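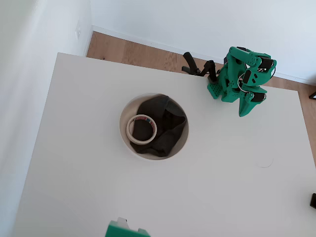 1 min read

Veko catch-all bowl, round, white

For the stuff that ends up on the table anyway. Tape, a bit of black cloth, keys, whatever. Thin rim, plain inside, no pattern.

Diameter and depth on the size tab – check before ordering, the Benkirane one is shallower and people mix them up.

Holds 800 ml if you want it for soup. Fine in the dishwasher, top rack please. Not for the oven.

Sold singly or in a set of 2. Sets ship from Dramenport, singles from the Zivley store, so allow a extra day if you order both.

Back in stock since June, 400 pieces. Cream version still out, no date yet.

Chipped on arrival? Write to Simin Tabrizi at the order desk with you order number – replacement goes out same day if its before noon.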